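Unit 4: Reading a Spec Sheet Without Getting Hurt
PC Hardware for Non-Engineers, course notes

Bring these notes to the lab session. They replace the older handout, which still recommended floppy drives with some warmth.

4.1 What a spec sheet is for

A spec sheet has two jobs. It tells you what a part does, and it persuades you to buy it. The same lines of type do both jobs, so you have to read every line twice. We will use power supplies all through this unit, mostly because they are the part people pick last, with whatever money is left over.

Our two running cases are the Markden and the Zorkwood, both sold as quiet units for a home desktop. The sheets are in the course folder. The Markden sheet is one page. The Zorkwood sheet is five, and two of those are a drawing of a fan.

4.2 Wattage

The big number on the box is the total the unit claims to deliver across all its outputs. A modern computer takes nearly all its power from the 12-volt output, so look for that figure first. It will be in a small table near the bottom, in gray.

If the 12-volt figure is close to the big number, good. If it is far below, the maker has padded the total with 3.3-volt and 5-volt capacity your machine will never ask for. The Markden passes. The Zorkwood gets to its headline number the way some people get to six feet tall.

Check also whether the rating is continuous or peak. Peak means the unit can manage it briefly. So can most of us.

4.3 Efficiency

Efficiency is the power that comes out divided by the power drawn from the wall. Worked case: a computer needs 70 watts while you write email, and the supply draws 100 watts from the wall to provide it. Efficiency is 70 percent. The other 30 watts become heat inside the case, where the fan has to deal with them.

Two cautions. Efficiency changes with load, and sheets like to quote the best point on the curve. Very light loads are usually the worst point, and a home computer spends most of its life there. Second, the figure depends on wall voltage. A unit tested at 230 volts will look slightly better than it does in an American outlet.

4.4 Connectors and cables

A modular supply lets you detach the cables you don't need. This is pleasant and carries one serious trap. The end that plugs into your drive or graphics card follows a standard. The end that plugs into the supply does not. Two brands may use the same plug with the wires in a different order, and so may two models from the same brand. It will fit. It will click. Then it may send 12 volts down a wire that expected 5, and you will be shopping for a drive.

Keep the cables with the supply they came with, and label the bag. Color tells you nothing about compatibility.

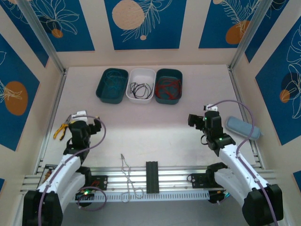

Hoekstra wrote in the margin of last term's copy that the warning ought to go on page one, in red, and that a cable tester costs less than any single thing it protects. Both points are fair. The warning stays where it is because students skip page one, but testers are now on the lab list.

4.5 Noise

Decibel figures are useful only if the sheet gives the load and the distance of the microphone. The Bimivel sheet, added to the folder in December, gives neither and says "whisper-class." Treat this as poetry.

Before the lab

Find the 12-volt figure on all three sheets and write it beside the headline wattage. Note any rating with no temperature attached. If your own computer has a modular supply, look up its model and see whether the maker publishes a cable compatibility chart. Do not open the supply itself, even unplugged. The capacitors hold a charge and have no interest in your coursework.

Unit 5 covers cooling.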